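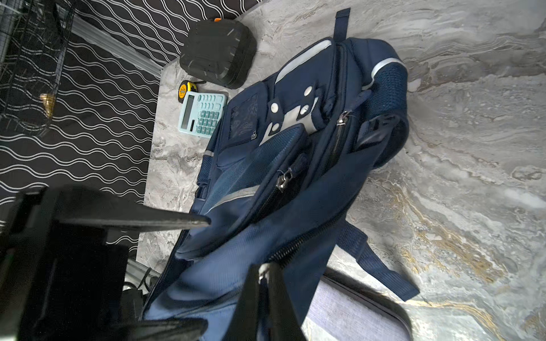 Where do families put the school bag while it is being packed for the next day?

Most often on the kitchen counter or the dining table, and less often on the floor near the door or on the bed.

Figure 3. A backpack lying on its side on a marble countertop, with a black zippered case, a tape measure and a calculator next to it.

4.2 The surface used for packing

In Section 4.1 we reported the time of day at which bags are packed. In the present section we treat the place. Our material is the packing diary, which was kept by 469 families in the Penham area and which gave 2,249 usable entries. For each entry the family wrote down where the bag was put, what went into it, which item was missing at first, and where this item was found later. The entries were coded by the first author and then again by K. Yuen, who had not seen the first codes. When the two codes were different, we discussed the entry until we agreed, and in a few cases we left the place as "not clear".

The kitchen counter was named in 29 percent of the entries, and it was the most frequent single answer. If we put the counter and the dining table together, they make 64 percent. We had expected the bedroom to be higher, because in our earlier interviews many parents told us that the child "packs in the room". The diaries do not support this. It seems that the child collects the books in the bedroom, but the bag itself is waiting in another place, and the last part of the work is done there.

Several parents explained the choice of the counter by its height. An adult can look into the bag without bending, and the light is usually good. One mother wrote that she prefers the counter although she does not like to have the bottom of a bag where she cuts bread, so she wipes it every time. Another family puts a tea towel under the bag. We did not ask about cleaning in the diary, and therefore we cannot say how common such habits are. Ketsara Somboon, who conducted the home visits, noted that the subject came up often without any question from her side.

4.2.1 Position of the bag

The position of the bag on the surface was not part of the first version of the diary. It was added in April, after the home visits had made clear that it has some influence on the packing. We distinguish three positions: standing, lying on the back, and lying on the side. The bag in Figure 3 is an instance of the third. A soft backpack does not stand well by itself when it is only partly filled, and families told us that they stop trying after some time and let it fall.

For large, flat items the lying position has an advantage, as a folder can be pushed in along the surface. For small items it is less good. Pens and coins go to the lower side of the compartment, and they are then under the books when the bag is lifted. Families who pack a bag on its side also wrote more often that something was "in the bag, but not found". We report this difference with caution, since the position was recorded only in the later diaries and the families who answered this part may be more careful than the others.

The outside pockets follow another pattern. A mesh pocket at the side is used almost only for a bottle or an umbrella, and these are put in last, when the bag is already upright. The lower front pocket, where there is one, receives things that must be taken out quickly, such as keys or a bus card. Of the makes named in the diaries, Kirkano and Astus were the most frequent, and both have such a pocket. Some backpacks also have a clear window for a name card, like the one in Figure 3. Parents of younger children considered it useful, while older children often wished to have no name on the outside.

4.2.2 Things lying beside the bag

During packing, other things usually share the surface with the bag. We call them neighbors. They are of two kinds. The first kind is meant for the bag and is waiting its turn. The second kind lives on the surface and has no relation to school. For an observer the two kinds are not always easy to separate. A calculator close to a backpack will be understood as a school item by nearly every reader, and a zippered case can be one too, but a tape measure may belong to a lesson in crafts or to the kitchen drawer. Only the family can tell.

The second kind matters because it is sometimes packed by mistake. The diaries contain a television remote control, a roll of baking paper and, in one household, the mail of the neighbor. More often the mistake goes in the opposite direction, and a school item is left on the counter as if it were a household item. The calculator was the item most often left behind in this way, before the ruler and the lunch box.

In the follow-up, families could try the Kao tray, a shallow tray which is placed beside the bag and which receives only the items of the first kind. The parents accepted it without difficulty. The children were less convinced, and in several homes the tray was soon used for keys and letters. We return to this point in Section 5, together with the answers about shared bags and about siblings who pack on the same counter at the same hour.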